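In defense of the boring robot
By Luuk Van Hecke
3/4/24

Every student robotics event I have been dragged to ends the same way. Something with wheels and a name like a wrestling villain drives up a ramp and throws a ball at a hoop. Parents cheer. The ball misses. Parents cheer anyway, because the thing moved and nothing caught fire.

I have judged at the Udmont student showcase often enough to have opinions about this, and the first is that we should give fewer prizes for throwing. The second is that the best project I have looked at all year concerns a toddler's toy, and I fully expect it to lose.

It belongs to Rehema Mwakalinga and Mwangi Muriithi, who take the two-semester project class and call their entry Hadirska, for reasons they have declined to share. The aim is to get two arms to do small household things at a table. Pass an object from one hand to the other. Put it in a bin. Open a little door. My nephew could do all of it before he could pronounce "robot," and he was not given a grade.
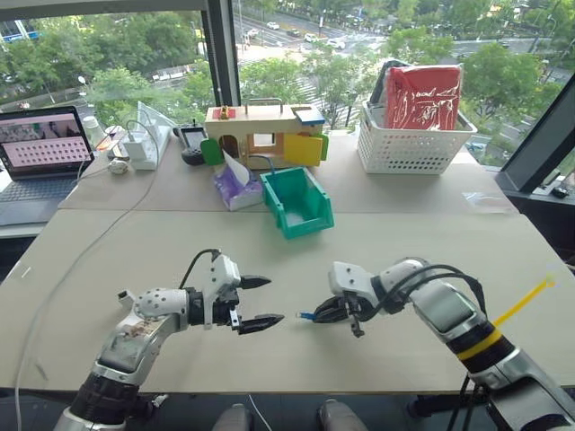

Hadirska at its table by the window, with something small and blue in the right gripper.

I went to see it in April of last year, when it could do none of this, and again last month, when it could do some of it some of the time. Out of 60 handovers they logged for their midterm report, 24 went through without a drop. Mwangi read me that number the way you'd read out a parking fine. I thought it was terrific. I can't fold a fitted sheet at anything like that rate.

What I like is that the task leaves them no place to hide. A throwing robot that misses by a foot gets a laugh and a second try. A gripper that misses a toy door by the width of a pencil has simply not opened the door, and everyone can see the door. So the students end up learning the dull, expensive stuff: where the hand really is as opposed to where the software swears it is, what a cable does when an elbow turns, how hard to squeeze. Their notebook runs to 159 pages, and a good part of it is about squeezing.

Mwanaisha Khaemba, who coaches the rival Clekon team, disagrees with me, and she is no fool. Her case is that spectacle fills seats, and full seats keep the program alive. Thirty-two kids signed up for her ramp-and-hoop squad this year. Two signed up for the toy. If you want a room full of teenagers soldering on a weekend, she told me, you had better let something fly.

Fine. Let something fly. But look at the scoring sheet, which has a box for "excitement" and no box at all for doing the same thing twice. 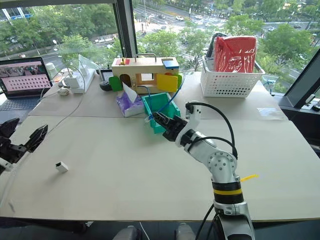
The gripper over the teal box, next to the toy with its green and yellow flaps.

I would like that box. I would like a judge to walk up to a table, ask for the trick, watch it, and ask for it again - and again, until the students begin to sweat. The Gkikas people, who run a smaller contest two towns over, already do it this way. Their final is very long and somewhat like watching a stranger look for his keys. I enjoyed every minute, and I had a good seat, there being plenty to choose from.

Mwanaisha Lukumay teaches the project class and has to live with the results, so I asked her whether she steers students toward the modest stuff. She said no, she lets them propose whatever they like, and most of them propose a butler. By the second month the butler is an arm. By the third it is an arm and a tissue box, and that is when she starts paying attention.

The showcase committee meets again before the summer. I have sent in my proposal for the new box on the scoring sheet, and in the interest of fairness I have offered to give up "excitement" to make room for it.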